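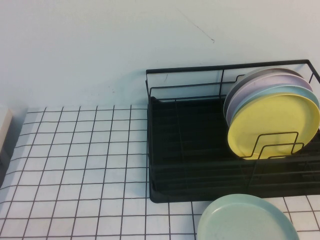 Do You Need a Dish Rack in October?

Prasanna Siddiqui in the Nerkstead kitchen group wants us all to quit towels and let plates drip. I have my doubts. A black wire rack with a tray under it takes up a good stretch of counter, and four plates on their edges leave half of it empty. My towel hangs on a hook.

The Holst shop sells one for $40 and says it holds 14 plates. Maybe, if you never own a bowl. I'd also like to know who scrubs those raised ribs in the tray, and how often. Prasanna says every 8 days. I say look again at Thanksgiving.

I will grant that plates standing apart beat a wet pile by the sink, and that tile is a fine place to put a rack. The grout is another matter. If you try it, lift the tray now and then and wipe underneath. Reports to the usual address, good or bad.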